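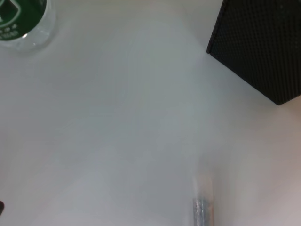
Teaching a Table-Clearing Task by Hand or by Remote Control
Workshop Tips, Rondale Skills Center

These tips apply to staff and members who record demonstrations on the small arms in the workshop. They replace the sheet issued in September.

Before recording

1. Wipe the tabletop and let it dry. A plain, pale surface with no pattern is preferred. Loose cloths and paper are to be removed.

2. Place the bottle and the black box well apart, with open table between them. For the first set of demonstrations, the far corners of the wrist camera's view are suitable. The operator must be able to lower the gripper over one item without brushing the other.

3. Check the wrist camera view before every set. Small upright items near the lower edge of the view, such as the silver metal cylinder, are easily knocked when the arm swings back. Move them inward or plan a higher return path.

4. Clear plastic shows poorly against a light table. Operators should aim by the green label and the shadow beside the bottle – the rim alone is a poor guide. If glare makes the rim hard to follow, lower the bench lamp and check the view again.

Guiding the arm by hand

5. Release the joints only when one hand is already supporting the forearm. Hold the arm behind the wrist and keep fingers away from the gripper and out of the camera's view.

6. Move at an even pace. Pause for 2 seconds above the item, descend straight, close the gripper, and pause again before lifting. Long hesitations should be left out by starting over, not by trimming the recording.

7. Textured surfaces, including the dotted top of the box, should not be used to push or drag an item. Grip the box by its sides.

Using the remote control

8. Sit where both the table and the monitor can be seen. New operators tend to watch the monitor only and misjudge height.

9. Set the speed dial to 4 for practice and no higher than 6 for recording. Return it to the lowest setting before leaving the seat.

10. Use short movements of the stick close to the table. When the gripper touches the surface, stop, raise the arm, and discard the attempt.

How many demonstrations to record

Each item requires 20 accepted demonstrations. Shift the item slightly after each one and turn it now and then. Hand-guided and remote-controlled recordings are to be kept in separate folders, as the two kinds of motion differ in pace. A different operator should review each set before it is used for training.

Cleaning and storage

Wipe the gripper pads with a damp cloth and dry them fully. Do not spray cleaner toward the camera. Bottles used for practice must be kept closed and may not be returned to the kitchen shelf.

Requests for table time go to Rosimeire Peixoto. Damaged pads and loose cables are reported to Jeferson Macedo, and the arm stays switched off until he has signed the bench log.

Revised 16 February 2022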